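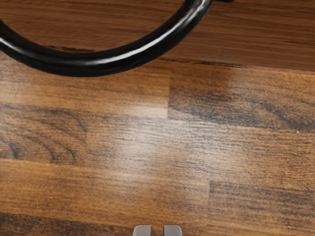 Open Day Walkthrough Checklist, Robot Hall and Simulation Corner
Site: Ezeani training workshop, ground floor
Checked by: Hauwa Yusuf
Second check: Osaze Iyamu
Day: Saturday, doors at 10:00, walkthrough started 7:40

Marks used: OK, FIX (must be done before doors), WATCH (fine for now, look again at lunch)

1. Entrance and routes

1.1 Both exit doors open fully from inside. OK
1.2 Exit signs lit. OK
1.3 Main aisle clear for wheelchairs and strollers. FIX
Comment: The Flarum banner stand had its feet right out in the aisle. Osaze moved it behind the coat rack and now you can see the arm the moment you walk in, so we gained a better entrance out of it! Fixed 7:55.
1.4 Floor tape marking the visitor line. OK
Comment: New yellow tape, nicely straight. Thank you, Ebuka.
1.5 Head count limit posted at the door. OK
Comment: Limit for this hall is 225. We have two clickers. Please swap people on the clicker every hour, last time the poor person at the door never saw a single demo.

2. Live arm cell (Bana)

2.1 Emergency stop at operator desk. OK
2.2 Emergency stop at visitor side. OK
Comment: Pressed each one with the arm moving at demo speed. Stopped both times, needed a manual reset both times.
2.3 Gate switch stops the arm when the gate is opened. OK
2.4 Fence panels bolted down. FIX
Comment: Back left panel moved when I leaned on it. One bolt was only finger tight. Babatunde tightened it and then went around and did all the others too. Rechecked 8:20.
2.5 Gripper fingers secure, no cracks. OK
2.6 Demo speed locked in settings. OK
Comment: Locked with the key, key is with Babatunde Fashola. If he goes to lunch the key goes to Shufen and to no one else.
2.7 Air hose clear of moving parts. WATCH
Comment: It clears, but when the arm reaches for the far bin the hose swings closer than I'd like. Look again after the first few runs.
2.8 Noise at visitor line. OK
Comment: 69 dB on the handheld meter with the compressor running. You can talk over it easily.

3. Simulation corner (Tralow)

3.1 Screens stable on their stands. OK
3.2 Power strips off the floor and not chained. FIX
Comment: One strip plugged into another under the second desk. Shufen Hou ran a separate lead to the wall outlet. Fixed 8:35.
3.3 Visitor controllers wiped down, wipes in reach. OK
3.4 Simulated gripper view loads and runs. OK
Comment: I got stuck here for far too long because it is so much fun. You look out past two gray fingertips over a plank-patterned wood surface, with a shiny black curved rod up ahead, probably a handle. The wood grain is lovely, and there is even a soft glare across the middle. Do put a chair here for grandparents, they will want a turn.
3.5 Simulation cannot send commands to the live arm. OK
Comment: Checked the network cable myself. It is unplugged at the Bana end and the port has a red cap. Please leave the cap on, even if somebody asks very nicely.
3.6 Screen brightness and flicker. OK
3.7 Stools. WATCH
Comment: The tall one rocks a bit. Adults only until we find another.

4. Hands-on table

4.1 Small parts kept in lidded tubs. OK
4.2 Safety glasses out. FIX
Comment: We had 18 pairs and the school group alone is bigger than that. Ebuka Haruna brought the box over from the classroom and we now have 55, including the child sizes. Fixed 9:05.
4.3 Table edges and corners padded. OK
4.4 Batteries charged away from visitors, charger attended. OK

5. First aid and people

5.1 First aid kit sealed and complete. OK
5.2 First aider on shift, name on the board. OK
Comment: Shufen in the morning, Osaze from 1:00.
5.3 Staff know the words "stop the cell" and what to do. OK
Comment: Practiced it twice at the briefing. The second go was really quick, everybody had a hand on the nearest button before I finished the sentence.
5.4 Lost child meeting point. OK
Comment: Front desk, under the clock.

Lunch recheck, 12:30

2.7 Hose: Babatunde added a second clip near the elbow. Swing is much smaller. Changed to OK.
3.7 Stool: replaced with one from the office. Changed to OK.
1.3 Aisle: strollers were piling up by the coat rack. Opened the side room for them.
New: water on the floor by the drinks table, mopped, mat put down. WATCH through the afternoon.

Signed off for the afternoon session, H. Yusuf. Paper copy goes in the blue folder at the operator desk.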